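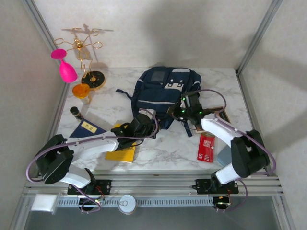 The arms are good, the subscription is not

I have been using the Bindier two-arm kit since February, and I want to write down my opinion before the renewal letter comes. The kit itself I bought. The software plan, which Bindier calls Jonia, I only rent, and there my complaint begins.

First I must be fair about the hardware. You get two arms, the rail and a box of screws that is generous. I needed one Saturday to put everything together, and I am not a fast person with a hex key. The joints are quiet. The cables are long enough that an arm can reach across its own half of the table without pulling. I have owned a Grimshaw single arm before, and with that one I was always afraid for the connector at the wrist. With the Bindier I stopped thinking about it after the first week.

Also I like that the makers encourage ordinary objects. The manual says to practice with what you have at home, and this is correct advice. Foam cubes teach you very little. A backpack is a much harder teacher: it is soft, it has straps that go where they want, and it has no obvious place to hold. Glasses, books and small bottles each bring their own difficulty. If a kit can only be enjoyed with the cubes from its own box, I don't think it should be sold to grown people.

Now to Jonia. Without the plan, you can move the arms by hand control and save 3 recordings. With the plan, you can save 200 of them each month and use the training service. On paper it looks reasonable. In practice a failed attempt is counted the same as a good one, and with a soft bag most attempts are failed attempts. In my second month I had used 113 recordings before I had a set that I would show to another person.

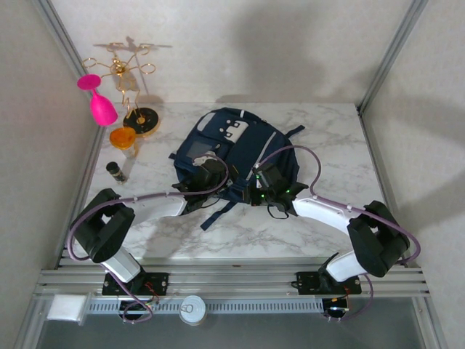

I wrote to the support and asked if the bad recordings could be deleted and given back to my account. The answer was polite and came within a day, but it was no. They explained that the storage is used in the moment of saving. I understand this as a technical matter. As a customer I find it hard to accept, when the files also sit on my own disk.

There is a second thing, smaller but it bothers me more. When the plan ends, you keep your recordings for 15 days and after that the trained results stop loading. The arms are still mine, on my own table, but what I taught them is locked. My old Grimshaw was weaker in every way, and what I made with it I can still run today.

Some people on the Millura forum say that I expect too much for a hobby price, and that the training service must be paid by somebody. I agree that it must be paid. I would pay for training each time I use it, and I would pay more for it than I do now. What I do not want is to pay every month for permission to open my own work.

So my advice is divided. If you have your own software, or the patience to write it, buy the kit, it is worth the money. If you need Jonia to get anything done, wait until Bindier offers a plan where the results can be exported. I have asked them for this twice, and I will renew for one more month while I finish with the backpack.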